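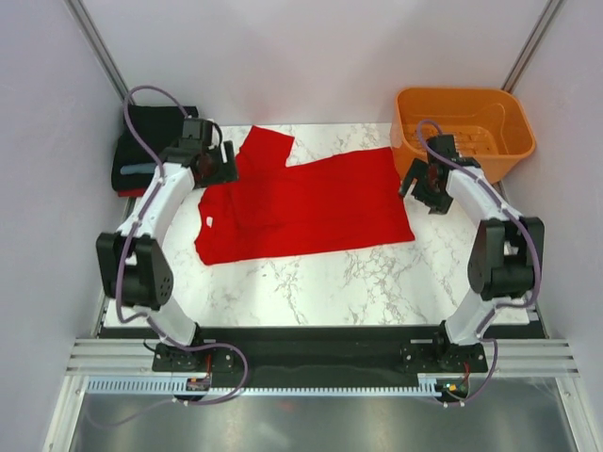 By Maëlle Kowalchuk
September

Simel folding surface, white with grey marble veining. Supplied by Westerberg as a single top for garment folding and sorting.

The pattern is light enough that a dark or saturated garment, such as a red T-shirt, reads clearly against it from collar to hem. Small parts like a white care label are easier to check on the fabric than on the bare top.

Lay the shirt flat with the sleeves out, smooth from the center, then fold. Leave one back corner for finished stacks – a basket can stand at the rear.

Rated load: 65 lb, evenly spread. Wipe with a damp cloth. Do not iron on the surface. Spare edge trim is sold in packs of 4.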